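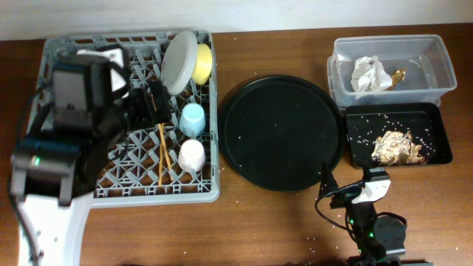

Dishes come out of the dishwasher with a white film, only since we moved

Posted in Kitchen & Appliances
14 Aug 2024

We moved to Novport in the spring and brought our dishwasher with us. It is a Mandex, the 18 inch one, and it worked fine at the old place. Since the move everything that goes through it comes out with a cloudy white film. Glasses are the worst, then dark plates. Plastic containers feel a little gritty. If I wash the same plate by hand and let it air dry in the rack I get a few spots but no film.

What I have tried so far: cleaned the filter, ran it empty with a cup of vinegar on the top rack, switched from powder to tabs and back, and stopped overloading the bottom. The vinegar run helped for two or three loads and then the film came back.

The landlord says the water here is "a bit hard" and left it at that. The utility's yearly report has a hardness number of 443 and no explanation of what is good or bad. I don't want to put in a whole-house softener in a rental. The one quote I got was 3,264 dollars installed, and the landlord is not going to pay that.

Is this the water or is the machine dying? And is there something cheaper that works?

nesterling

It's the water. If that 443 is in mg/L as calcium carbonate, which is how most reports give it, divide by 17.1 to get grains per gallon. You are at almost 26 grains. Anything over 10 or 11 is called very hard, so "a bit" is generous.

First find out if the film is mineral or etching. Take one cloudy glass and soak it in plain white vinegar for 15 minutes, then rinse and dry it. If it comes clear, it was mineral and you can fix it. If it stays cloudy, the surface of the glass is worn and that is permanent. Etching usually comes from soft water and too much detergent, so I would be surprised if you had it.

Assuming it clears up:

Fill the rinse aid and turn the dial to the highest setting. You didn't mention rinse aid at all. With hard water it matters more than which detergent you buy. Check it every couple of weeks, because on the high setting it empties fast.

Use citric acid for the empty run. It is sold with canning supplies. Three tablespoons in the bottom of the empty machine, no detergent, hottest cycle. Do this once a month. Vinegar works but it is weak, and people say it is hard on the rubber seals if you use it often.

Run the kitchen tap until it is hot before you start the machine. A lot of dishwashers fill from the hot line, and if the first fill is cold the powder doesn't dissolve well. Some of your grit could be undissolved powder.

Look in the manual for a salt reservoir. Some narrow machines have one, a screw cap in the floor near the filter. If yours does, it has a small softener built in and you may have been running it without salt. It takes coarse dishwasher salt only. Table salt will clog it. Then set the hardness level to match your number, since it is probably still set for your old house.

If there is no reservoir, add a phosphate-free water softener booster with the detergent. I use Nestero powder, a tablespoon in the bottom of the machine for a normal load. I'm at 21 grains and my glasses are fine. Not perfect, but you have to hold them up to a window.

oldpipes_ron

Same thing happened to us. We replaced the dishwasher and the new one did the exact same thing. Save your money. We hand wash the good glasses now and dry them with a towel right away instead of leaving them in the rack. Everything else I don't care about.

Also don't buy the magnet thing that clips on the pipe. We had one for 13 months and it did nothing.

Ankrah_Street_Tenant

Mostly agree with the long answer but two additions.

Check the spray arms. Pull them out and look at the holes. At your hardness they scale up from the inside, and then the rinse is weak and leaves whatever was in the water sitting on the plates. I cleared mine with a toothpick and soaked them overnight in a bucket with citric acid. A lot of white flakes came out. Mine twist off by hand and some have a clip, so look before you force it.

Second, turn off heated dry and open the door when the cycle ends. Heated dry bakes the minerals on. Pull the racks out a few inches and shake the cups so the water runs out of the bottoms. It takes longer, but I get less film that way.

Test strips are worth having too. I paid up to 13 dollars a pack at the hardware store. The utility number is an average and mine tested higher in October than it did in the summer. If your machine has a hardness setting, go by the strip.

nesterling

Good point on the spray arms, I forgot those. Do them before the citric acid run so the loose scale gets flushed out, then clean the filter again after.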